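Ticket: Celura 2-litre multipack, wrong price at till
Site: Asgate restaurant and bar
Opened by: Hubert Nägeli
Opened: Thursday, May 7, 2026
Status: Waiting on supplier

Problem
Celura lemonade scans at the old price on both tills. The Rüegg price list has the new one, and the back office shows it correctly. Customers are being charged the old price.

Log

HN: Restarted both tills. No change.

Support: Please send the product code from the carton and the one from the bottle.

HN: Sent. They differ in the last digit. Carton is a case of 40, bottle is the single.

Support: The price update was loaded against the carton code only. The single bottle has its own line in the Fetau stock system and was left out. 55 other soft drink lines in the same file look fine.

HN: Keyed the bottle price by hand on till 1. Holds until the overnight sync, then goes back.

Support: Expected. The sync takes its prices from the supplier file, so hand changes are overwritten. We have asked Rüegg for a corrected file. Until then use the open price key and write "Celura" on the slip.

HN: Done. Staff told. Separate point: the breakfast page on the ordering screen still has the grey placeholder.
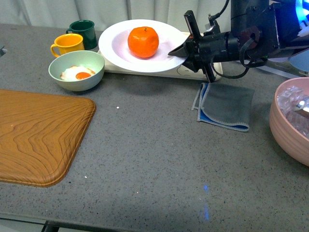
Attachment 1: fried egg and mandarin

Support: Loaded. It will show after the next sync.

HN: Showing on the ordering screen now. Lemonade still wrong this morning.

Support: Rüegg say the corrected file will come with the June price list at the latest. Keeping this open.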